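Handout 8: Looking after the two-arm table cell
Robot Upkeep, evening course, Hirkenbridge
Notes by Alcides Mamani, revised 14th April

Welcome back, everyone. Last time we stayed mostly with drawings and the parts list, and I know a few of you were itching to get your hands on the machine. Well, this is the handout for that. Please read it before you come down to the floor, and bring it with you, because I can promise you will want the part about the homing order when you are standing there with a pendant in your hand and two arms looking at you.

What the cell does

Our cell is a small one. It has two black arms working over one table, and the job is to pick wrapped goods off the tabletop and put them where they are wanted. The control program is called Flundomon, and the grippers and their spare fingers come from Nassar. I mention the names only because you will see them on the labels in the parts drawer and in the menus, and it is a comfort to know which is which when something beeps at you.

We use toothbrushes in their clear wrappers as the practice goods. I get asked about this every term, so let me go into it a little. A wrapped toothbrush is long, light and slippery, and the wrapper is bigger than the brush, so the fingers may close on a fold of film with nothing in it. The film also shines. A camera sees a bright streak where the light catches a crease, and that streak moves when the wrapper moves, even if the brush inside has stayed put. If you can keep a cell picking these well, you will find boxes and bottles a holiday!

Before you touch anything

Press the stop button on the front of the control box and check that the screen says the drives are off. Then hang your tag on the box. Your own tag, with your own name on it, and nobody else takes it off for you. If two of you are working, there are two tags. I have been doing this a long while and I still say it out loud to myself as I go: button, screen, tag.

Remember that with the drives off, the arms are held by their brakes. The brakes are good, but they are meant for holding the arm and they are not meant for you to lean on. Keep your head out from under the upper links, and if you have to loosen anything at a joint, support the part below it first.

Long hair back, sleeves snug, lanyards off. Put your phone in your pocket, please. I found one in the finger tray last June and it had not had a good day.

The daily look-over

This takes a few minutes once you know it, and a good deal longer the first time, which is quite all right. Start at the top and work down, so that any dust you knock loose lands on something you haven't cleaned yet.

Cables first. Follow each one with your eyes from the mounting down to the gripper, and then follow it again with your fingers. You are feeling for a flat place, a sharp bend, or a spot where the jacket has gone shiny from rubbing. A cable should have enough slack to let the wrist turn all the way both ways, and no more slack than that, or it will swing into the picking area and knock your goods about. If you find a rub mark, write down where it is and which way the arm was turned when you found it. The second half of that note is the half people leave out, and then whoever comes next has to go hunting.

Next, the fingers. Wipe each one with a dry lint-free cloth. If there is tape residue or wrapper glue on it, use a little alcohol on the cloth (on the cloth, never sprayed at the gripper) and let it dry before you go on. Look along the edge of the finger with a flashlight behind it. A worn finger shows a little dip where it meets its partner. With thick goods you might never notice, but thin film will slide straight out through that dip.

Then the tabletop. Clear it, wipe it, and clear it again. Little torn corners of wrapper are very hard to see lying flat, and the vision side of Flundomon will quite happily try to pick one up.

Changing a gripper finger

You will each do one change on the left arm. Take your time over it.

Move the arm to the service pose from the menu, with the drives on and everyone standing back. When it has stopped, go through button, screen, tag. Hold the finger with one hand and take out the 2 screws with the short hex key, and put them in the dish. The old finger will want to stay where it is, so wiggle it gently from side to side and draw it straight toward you. Please don't pry at it with a screwdriver. The seat is soft metal, and a nick there will tilt every finger you fit afterward.

Wipe the seat. Look at it in good light. Slide the new finger on until it stops, then start both screws by hand, several turns each, before you pick up the key at all. Snug one, snug the other, then go back to the first. You want firm, with the short end of the key in your fingers. If you are using the long end you are pulling too hard.

When both fingers are on, close the gripper slowly from the service menu and hold your flashlight behind it again. You should see no light between the tips. If you see a thin wedge of light, one of them is not fully seated, and you take it off and start over. It happens to all of us.

Homing, and why the order matters

After any finger change the cell has to be homed again, and it has to be done left arm first, then right. The two arms share the space over the middle of the table, and the program works out the right arm's safe path from where it believes the left one to be. Home the right arm first and it is working from stale numbers. Flundomon will not always stop you from doing it, I am sorry to say, though it will grumble with message 181 when you try to start the first pick. If you see 181, don't clear it and carry on. Park both arms up and clear of the table, home left, home right, and start again from there.

At the end of homing, both arms should be raised over the table with their fingers well above the goods. Get used to how that looks. Stand back at the front edge, where you would stand to load the table, and take it in for a moment, so that on a day when one arm is hanging lower than it ought to, you will feel something is off before you have worked out what.

Laying out the table for a test

For the test run we want the goods spread out toward the sides and back, with some open wood in the middle for the fingers to come down in. Don't be too tidy. Brushes lined up like piano keys will tell you nothing about how the cell copes, and on a real line they would never come that way. Let them lie at different angles, and let a wrapper or two overlap. Mix the grip colors as well, as a brush in a strong color is a good deal easier for the camera than a pale one under shiny film, and you want to know how it does with both.

Anything tall that stands on the table has to be entered in the program as a keep-out shape before the arms move. It's easy to forget this with a canister or a tub you have set down yourself only a minute earlier, because in your mind it is hardly there. Go to the layout page, choose the round shape, set the height a little over the true height, and save. Then look at the page again to see that it really did save.

Take your tags off, each your own, and run at the slow setting. One person watches the arms and keeps a hand by the stop button. The other watches the screen. Try not to swap over halfway through a pick, however interesting it gets.

When a pick fails

There will be misses, and I would like you to write them down in the log with a few words about what you saw. "Missed" on its own is not much use to anybody. "Closed on the wrapper end, film slipped out" tells me to look at the fingers. "Came down beside the brush" tells me to look at the camera setup. "Picked it and dropped it on the way up" could be finger wear, or grip force, or just a wrapper with a lot of air in it, so try the same brush twice more before you change any setting. And do change only one setting at a time, and write the old value down first.

For the session

Work in pairs. Each pair does one look-over, one finger change, one full homing and one test run at slow speed, and hands in a log page with both names on it. Arna's maintenance sheet, which was in your first packet, has the blank log on the back. If yours has gone missing there are more in the tray by the door.

Reading for next time: the chapter on brakes and the first part of the chapter on cable routing. The second part can wait, it's rather dry.
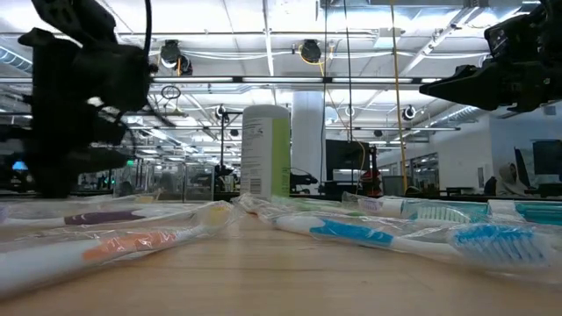
Figure 1. Both arms held above the table, with wrapped toothbrushes set out at the sides and back and the tall canister standing behind them.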